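Filed under: People and Programs

As head of demonstration collection at Tromness, Juniper Bellamy oversees the sessions in which human operators handle ordinary clothing so that a learning system may later do the same. She joined the organization after 6 years at Arruda, where she was responsible for training staff in commercial laundries. She describes that experience as the best preparation she could have had.

"In a laundry, you learn very quickly that two people can fold the same shirt well and do it in entirely different ways," Ms. Bellamy said. "Our system has to learn from both of them."

The garment program, known internally as Brakard, began in October. Operators work with a hand-held gripper in each hand, and every movement is recorded as one continuous example, from the first contact with the fabric to the moment it is released.
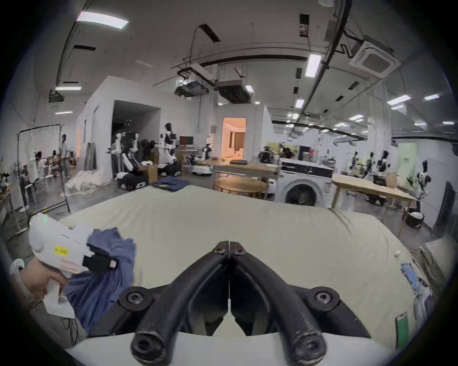 A dark blue garment held in the jaw of a hand-held gripper at the collection table.

Ms. Bellamy was asked why the program relies on hand-held tools when it has robots at its disposal. She replied that the tools allow a person to work at a natural pace and to correct a poor grasp without stopping. An operator guiding a robot from a distance, she said, tends to become cautious, and the caution appears in the examples.

"We want the small recoveries," she said. "If the cloth slips and the operator picks it up again, I would like that kept. A system that has only been shown perfect work has no idea what to do on a bad day."
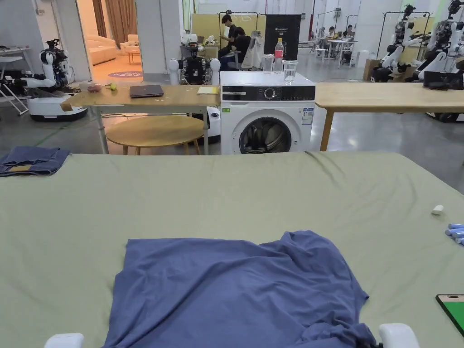
Each operator receives 2 days of instruction before any work is accepted into the collection. The first day is devoted to grasping and releasing fabric. The second introduces the written task sheet, which states the starting condition of the garment and the result expected, but leaves the method to the operator. Sessions are limited to 10 examples before a rest period — a rule Ms. Bellamy introduced herself after reviewing early recordings.

"Tired hands take shortcuts," she said. "We would have been teaching those shortcuts." 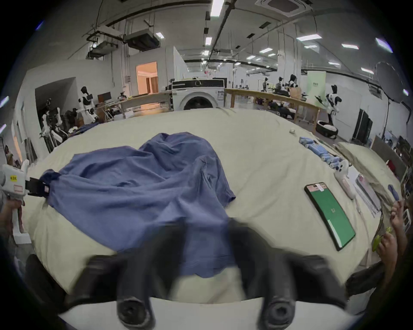 Gripper fingers over a crumpled blue cloth, with one corner pinched by a second gripper.

Review takes longer than collection. A team at Prikow, the program's partner for data quality, examines the recordings and returns notes on those it considers unclear. Ms. Bellamy reads the notes each morning and discusses them with the operators before work begins. Disagreements are common, she said, particularly over where one step ends and the next starts.
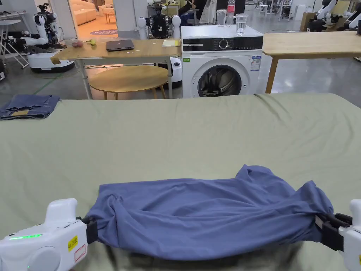

Fabric remains the most demanding material in the program. A rigid object keeps its shape when it is lifted, while a shirt takes a new one with every touch, and the reviewers must judge whether a given shape is useful. Ms. Bellamy pointed to the two-handed pull, in which a T-shirt is pinched at opposite sides and drawn taut between the grippers. Folds can still gather close to each jaw, and the lower edge may sag even when the middle is tight. Her instruction to operators is to leave such creases alone unless the task sheet calls for a smooth result.

Asked about plans for the coming year, she said that the program would add heavier garments and bring in operators with no background in laundry or robotics. She also hopes to shorten the time between a session and the return of its review notes.

"People remember what their hands were doing for a day or so," Ms. Bellamy said. "After that, they are guessing, and so are we."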